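Clarkow Evening Program
Home Organization, Session 4: Baskets and Open Storage
Handout, 2024-04-11

1. The claim

Most organizing books say the same thing about baskets: put one on any surface that collects clutter and the clutter will sort itself out. The Hirell method goes further and wants one basket per surface. I have my doubts. A basket hides a mess very well, and a hidden mess tends to grow.

The books also skip over shape. Slanted sides look generous from above, but the floor is smaller than the rim, so you have less flat space than you think. Measure the floor before you buy. A basket 12 inches across at the top may give you only 9 at the bottom.

2. The nearly empty basket

Small things are where I trust the advice least. One little green ball in a rectangular wicker basket takes up hardly any of the floor, and the basket still claims its full share of the table. Is that storage? I would call it parking.
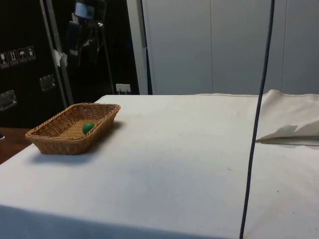
3. Cloth under wicker

A white cloth protects the tabletop from scratches – that much I accept. It also shows every smudge and speck, and it wrinkles. Spare fabric left folded on the corner is one more thing to put away. Ask whether the table needed covering at all.

4. For next time

Pick one basket at home. Empty it completely and write down what was in it. Put back only what you used in the past month and leave it alone until our first meeting in May. Bring both lists, before and after.

Reading: Zedeck packet, chapter 9. Read the part on labels with some suspicion – the author seems never to have shared a house with anyone.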